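Gruvunance: a small corpus of annotated judgments on who answers for what

Version 3. Read the part on known problems before you cite anything.

What is in it

Gruvunance holds 1452 court decisions in which somebody in charge was asked to pay for something done by somebody who was not in charge. Employers and their drivers, hospitals and their night staff, one parish and its bell ringer. All are civil cases. If you came looking for criminal liability you want a different corpus, and probably a larger budget.

The texts come from the appeal courts at Jurville and Vakska. Jurville publishes its decisions as clean text. Vakska publishes scans, some of them straight.

Layout

The judgments folder has one plain text file per decision, named by court and docket number. The labels folder has a matching file for each, with one line per marked passage: start, end, label, annotator code. The splits folder lists which decisions are for training and which are for testing. Please leave the test list alone until you are done. We know you won't.

Labels

There are eight labels: duty, breach, control, scope of work, knowledge, causation, defense, and other. "Other" was meant to be rare. It is the second most common label in the set, and we have stopped bringing it up at meetings.

"Control" covers any passage where the court asks how far one party could direct another. "Knowledge" covers what the party in charge knew or should have known. Courts like to discuss both in one sentence that runs for half a page, so marked passages may overlap.

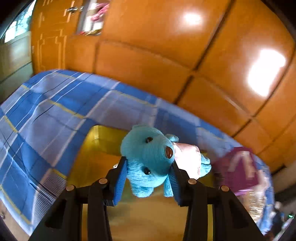
Blue plush toy held in a black gripper

How it was labeled

Each decision was read by two annotators working apart. Where they disagreed, a third read it and picked a side, or on bad days a new side. The guide they worked from is in the docs folder. It was rewritten in May, so the older labels follow the old rule on temporary workers. The annotator code tells you which: codes ending in M used the Magyar guide, the rest used the new one.

Known problems

Vakska scans lose footnotes. Up to 600 passages may be missing the citation that made them worth marking.

Party names were replaced with initials. In a few family businesses everyone now has the same initials, and the judgment reads like a man suing himself.

Dissents are included but not flagged. Check the last pages before you quote a stirring line as the law.

Use

Free for research and teaching. Do not use it to predict how a live case will come out – the judges can't do that either. Corrections are welcome through the issue tracker, which gets looked at on Wednesday.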